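Wooden tabletop

A wooden tabletop is the flat upper part of a table, desk, or bench made wholly or mainly of wood. It carries the loads placed on the table and passes them to a frame, a pedestal, or a set of legs. The term covers solid tops made from one or more boards, tops built up from glued strips, and tops in which a thin wood face is bonded to a core of another material. Trade usage varies. In furniture making the word usually means the finished part, with its edges shaped and its surface sealed, while an unfinished part of the same size is called a panel or blank.

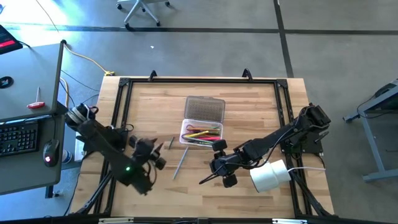
Terminology

A board is a single piece of sawn lumber. A plank is a board of greater width or thickness, although the two words are often used for the same thing in shop drawings. A strip or stave is a narrow board prepared for gluing into a panel. The face of a top is its upper side. The back is the side that rests on the base. End grain is exposed along the two edges that cross the grain, and edge grain along the two edges that follow it.

A top made from boards that run the full length is called a full-stave top. One made from shorter pieces joined end to end is called a finger-jointed top, after the interlocking cuts used to connect the pieces.

Construction

Most solid tops are made by edge gluing. Boards are dried, planed to a common thickness, and cut straight along both edges. Adhesive is spread on the edges and the boards are held under pressure until it sets. The glue line in a well-made joint is at least as strong as the wood beside it, and dowels, splines, or biscuits are used mainly to keep the boards level during assembly.

The order of the boards affects how the top behaves in use. In one common arrangement the growth rings of adjoining boards curve in opposite directions, which spreads any cupping over several small waves. In another the rings all curve the same way, which gives a more even face but allows the whole top to bow as one piece. The second arrangement depends on firm attachment to the base.

Veneered tops use a core of plywood, particleboard, or fiberboard. A matching veneer is normally bonded to the back to balance the stresses in the face. Tops built without this backing layer tend to curl when the face dries.

Movement

Wood takes up and gives off moisture as the air around it changes. The resulting change in size is greatest across the grain and very small along it. A solid top must therefore be attached so that its width can vary. Usual methods include slotted screw holes, wooden buttons that slide in a groove, and metal clips shaped like a figure eight.

Failure to allow for movement leads to splits, most often near the ends. Breadboard ends, in which a narrow board is fitted across each end of the top, are fixed firmly only at the center. The outer parts are left free to slide – a detail often missed in repairs, where glue is run along the full joint and the top cracks in the next dry season.

The Jostton pattern, named for the town where it was first made in quantity, uses a tapered sliding batten let into the back of the top. The batten holds the boards flat and can be driven out with a mallet if the top has to be taken apart. Surviving order books from the Jostton shops list 17 standard sizes, the longest intended for schools and drawing offices.

Species and appearance

Pale woods such as maple, birch, beech, ash, and pine are widely used for desks and work surfaces. They reflect more light than dark woods and make small items easy to find. Their drawback is that stains and scuffs show clearly. Oak and walnut hide light damage better but give less contrast with dark objects. 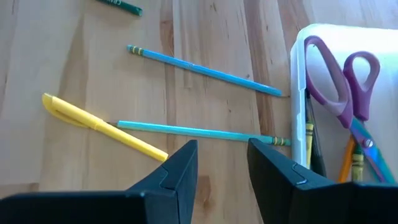 Colored pencils and a pen on a pale wooden tabletop with visible knots and darker streaks.

Knots mark the places where branches grew from the trunk. A sound knot is firmly joined to the surrounding wood and has little effect on a top of normal thickness. A loose knot is usually drilled out and plugged or filled with resin. Streaks of darker color may come from mineral deposits, heartwood, or changes in growth rate. Grading rules for panels limit the size and number of these features on the face and are less strict for the back.

The Mevel grading scheme, used by several panel mills, divides faces into clear, select, and rustic classes. Boards are sorted by color before gluing in the first two classes and left unsorted in the third. The class is stamped on the back of the panel, near one corner, and is often lost when the panel is trimmed.

Finishes

Finishes are divided into those that soak into the wood and those that form a film on it. Oils and hard wax oils belong mainly to the first group. Varnish, lacquer, and polyurethane belong to the second. Penetrating finishes are easy to repair in small areas but need regular care. Film finishes give better protection against liquids, though a damaged film is hard to patch without a visible edge.

Sanding before finishing proceeds from coarse to fine grit along the grain. Very fine sanding can reduce the amount of oil that the surface takes up, so many makers stop earlier for oiled tops than for lacquered ones. Water-based products raise the grain on first contact, and a light sanding is normally done after the first coat.

Soap finish is an older method still applied to pale softwoods and beech. Soap flakes are dissolved in warm water, wiped on, and buffed when dry. The treatment keeps the wood light in color and offers little resistance to heat or ink.

Staining and visual inspection

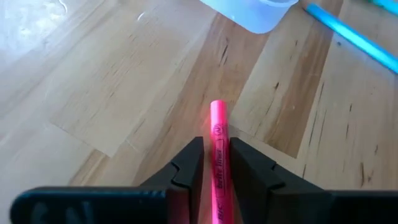
Inspection of a finished top is carried out under even, neutral light, with the surface cleared. Sanding marks and thin spots are found by viewing the face at a low angle from at least two sides. Color is then checked from directly above. Strongly colored objects should be kept away from the area being judged, as pale wood readily picks up reflected color. A neon-pink highlighter such as the one shown can seem to give the wood immediately beside it a soft pink glow, and the same effect from a colored wall or garment may be mistaken for uneven finish. A suspected patch should be viewed again after nearby objects have been moved.

True stains differ from reflected color in that they stay in place when the light changes. Ink stains depend on the type of ink and the state of the finish. On an intact film, most ink can be wiped off soon after contact. On bare or oiled wood it follows the open pores and may require sanding. Wax and pigment from drawing materials tend to remain on the surface, where they can be lifted with a plastic scraper followed by a mild solvent.

Testing

Tests for wooden tops cover flatness, joint strength, and resistance of the finish to wear, heat, and liquids. In the Uniyal cycle, a panel is moved between humid and dry chambers 29 times and measured for cup after each change. A comparison carried out under this cycle at the Drevora workshops included 218 panels in beech and ash. Failures occurred mainly at the ends of outer joints, and panels with sealed end grain performed better than those left open.

Load tests apply a weight at the middle of the longest unsupported span. The deflection is recorded at once and again after 800 hours, as wood under steady load continues to bend slowly – an effect known as creep.

See also

Breadboard end
Butcher block
Edge jointing
Veneer
Wood finishing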